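Forums > Kitchens > Sinks and Counters

New | Unread | Search

dripline36: Trirkton wants $567 for a sink with a drainboard. Worth it? I doubt it.

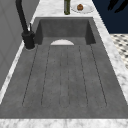
Gray sink, grooved drainboard, marble counter

Kwaku Addo: Grooves are decoration. Water sits in them. Buy a $5 mat.

pukeo_pete: Disagree. Mine drains fine, and mats get slimy.

dripline36: Drains fine for how long?

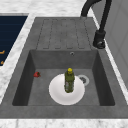 Deep basin, channels behind

Kwaku Addo: Ask him again in December.

Recent threads
Asell faucets: any good?
Marble stains under $200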